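Hutov is a home-built two-armed household robot and the name of the workshop project that produced it. It was assembled over 7 months in a shared workshop in Simville, largely from bought-in arm segments and hand-cut brackets, and was intended to lay out and clear simple tableware. The project has been presented by its makers as evidence that a useful domestic robot can be put together outside a laboratory. The published record supports a narrower claim.

Background

The workshop had earlier produced a single-arm machine known as Dixit, which sorted bolts and was taken apart for its motors. Hutov kept Dixit's power supply and very little else. According to the build log, parts for the new machine cost $3,358, of which $2,180 went on the arms. The total leaves out tools, bench fees and labor, along with anything carried over from Dixit. A figure that counted them would be harder to describe as a hobby budget, and the log does not offer one.

Construction

Each arm ends in a white gripper housing with black fingers. The fingers close from two sides and have no joints of their own, a choice that keeps the wiring short and limits what can be picked up. Thin, flat objects lying on a hard surface are a known problem for grippers of this type. Hutov's usual answer is to slide the object to the table edge first, a step often missing from descriptions of the task.

Control software was written in the workshop under the name Prorimura. It stores movements demonstrated by a person and adjusts them to what the cameras report. The project page has at times called this "understanding the table." No test described in the log separates understanding from playback with corrections, and later versions of the page dropped the phrase.

Tableware trials

Trials began in September, after the arms had been refitted, and moved out of the workshop into a furnished room. The objects were ordinary ones: steel spoons, steel bowls and a plastic cup.
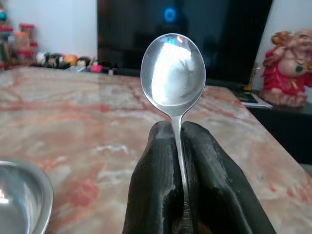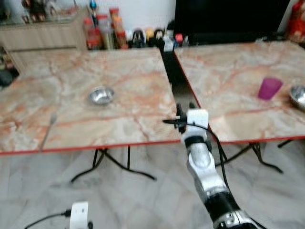 Photos: Hutov project, build log. Reproduced with permission.

The log reports that 94 percent of spoon grasps succeeded. The number is widely repeated in workshop circles – usually without the conditions attached to it. A grasp was counted once the fingers had closed on the handle and the spoon had left the surface. Whether it then reached the bowl was recorded separately, and those results were never published in full. Attempts stopped by the operator were left out of the count altogether.

Shiny metal was also a source of trouble. Highlights on a polished spoon or bowl move as the camera moves, and the software sometimes treated them as edges. The makers reduced the errors by slowing the arms. Almost 7 minutes was needed to set two places at the lower speed, a job most people finish while talking about something else.

Reception

Other builders have praised the wiring diagrams and the parts list, both of which are complete enough to work from. The software has drawn less interest. At least two groups tried to run Prorimura on different arms and gave up at the calibration stage, where the instructions refer to a settings file that was not released.

Claims that Hutov could assist older people at home appeared on an early version of the project page. They had no trial behind them and have been removed. The machine has no means of detecting a person within reach of its arms, and the operator is expected to keep a hand near the stop switch.

Current status

Hutov remains in Simville and is run from time to time. A second version with softer fingers has been announced – no drawings have appeared.

See also: Dixit (bolt sorter); Parallel gripper; Learning from demonstration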